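Clekis 그리퍼 핑거 교체 키트 (안전 개선판)

제품 분류: 협동로봇 액세서리 > 그리퍼 > 소모품
재고: 있음
최소 주문 수량: 1세트 (핑거 2개, 고정 나사, 육각 렌치, 안내문)

먼저 읽어 주세요

이 페이지는 원래 자랑을 하려고 만든 페이지였습니다. 초판 핑거의 소개 문구에는 "달걀도 안심하고 맡기세요"라고 적혀 있었고, 그 문구는 출시 후 석 달 만에 내려갔습니다. 달걀은 무사했습니다. 문제는 복숭아였습니다.

초판 핑거를 아직 쓰고 계신 고객께서는 아래 내용을 확인하시고 교체 키트를 신청해 주시기 바랍니다. 제조 번호가 353 이하인 제품은 전량 무상 교체 대상입니다. 제조 번호는 핑거 뿌리 쪽 안쪽 면에 새겨져 있습니다. 글자가 작다는 의견은 많이 받았고, 개선판에서는 조금 키웠습니다.

무엇이 잘못되었나

초판의 힘 제한 기능은 손목 쪽 센서가 보내는 값을 제어기가 읽고, 설정값을 넘으면 핑거를 멈추는 방식이었습니다. 설계상으로는 흠잡을 데가 없었습니다. 다만 케이블 커넥터가 반쯤 빠지면 센서 값이 마지막 숫자에 그대로 머물렀고, 제어기는 그 숫자를 아주 성실하게 믿었습니다. 핑거는 아직 아무것도 닿지 않았다고 생각하면서 계속 닫혔습니다.

Ruawai 선별장에서 처음 보고가 올라온 것은 5월입니다. 야간 교대가 끝날 무렵 과일 바구니 하나가 주스가 되었다는 내용이었고, 저희는 처음에 과일이 너무 익은 것 아니냐고 답신했습니다. 이 답신은 지금 사내 교육 자료로 쓰이고 있습니다. 같은 증상이 Olholm 현장에서 반복되고 나서야 커넥터를 의심했습니다. 인명 피해는 없었으나, 핑거 사이에 손을 넣은 상태에서 같은 고장이 났다면 이야기가 달라졌을 것입니다. 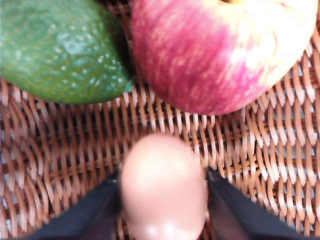 재현 시험은 Skullasbridge 시험실에서 했습니다. 커넥터를 일부러 반쯤 뽑아 둔 채로 집기 동작을 2,000회 반복했고, 그중 90회에서 센서 값이 멈추는 현상이 나왔습니다. 나머지는 멀쩡했습니다. 고장이 매번 나 주었다면 출하 전에 찾았을 텐데, 가끔만 나는 고장은 손님이 올 때만 얌전한 고양이와 비슷합니다. 개선판으로 같은 조건에서 다시 2,000회를 돌렸을 때는 모든 이상 신호에서 핑거가 정지했습니다.

개선판에서 달라진 점

커넥터에 잠금 고리가 생겼습니다. 끝까지 밀면 딸깍 소리가 납니다. 소리가 나지 않으면 끼워진 것이 아닙니다.

센서 값이 일정 시간 변하지 않으면 고장으로 판단하고 핑거를 정지합니다. 초판에서는 같은 상황을 "안정적"이라고 표시했습니다.

핑거 안쪽 면의 패드를 더 부드러운 재질로 바꾸었습니다. 이번 고장과는 관련이 없지만 금형을 고치는 김에 같이 했습니다.

정지 후에는 자동으로 다시 움직이지 않습니다. 제어기에서 직접 해제해야 하며, 번거롭다는 점은 알고 있습니다. 일부러 그렇게 만들었습니다.

교체 방법

로봇 전원을 끄고 제어기 표시등이 완전히 꺼질 때까지 기다립니다. 비상 정지 버튼만 누른 상태에서는 작업하지 마십시오. 핑거에 물건이 물려 있으면 전원을 끄기 전에 먼저 내려놓게 합니다.

동봉된 렌치로 나사를 풀고 핑거를 한쪽씩 분리합니다. 왼쪽과 오른쪽은 모양이 비슷해 보여도 다릅니다. 바꿔 끼우면 나사가 들어가다가 중간에 멈추는데, 이때 힘으로 해결하지 마십시오. 힘으로 해결하신 분들의 핑거는 무상 교체가 되지 않습니다.

새 케이블을 끼우고 딸깍 소리를 확인한 다음 전원을 켭니다. 설정 메뉴에서 영점을 다시 잡고, 빈손으로 열고 닫는 동작을 저속으로 몇 번 시켜 봅니다. 그다음에 버려도 되는 과일로 시험하십시오. 거래처에 보낼 상자로 시험하지 마십시오.

교체 전까지 쓰셔야 한다면

권하지 않습니다. 부득이한 경우 교대할 때마다 커넥터를 손으로 눌러 확인하고, 핑거가 움직이는 동안에는 작업 영역에 손을 넣지 마십시오. 속도를 낮춘다고 집는 힘이 약해지지는 않습니다.

자주 받는 문의

영수증이 없어도 교체가 되나요?
됩니다. 제조 번호만 보내 주세요.

뭉개진 과일도 보상되나요?
작업 기록이 남아 있으면 심사 후 보상합니다. 과일 실물은 보내지 마십시오. 여름에는 특히 부탁드립니다.

초판 핑거는 버려도 되나요?
동봉된 봉투에 넣어 반송해 주세요. 저희가 폐기합니다.

신청은 제품 등록 페이지의 '무상 교체' 메뉴에서 받습니다. 유상 구매 고객은 장바구니를 이용해 주십시오.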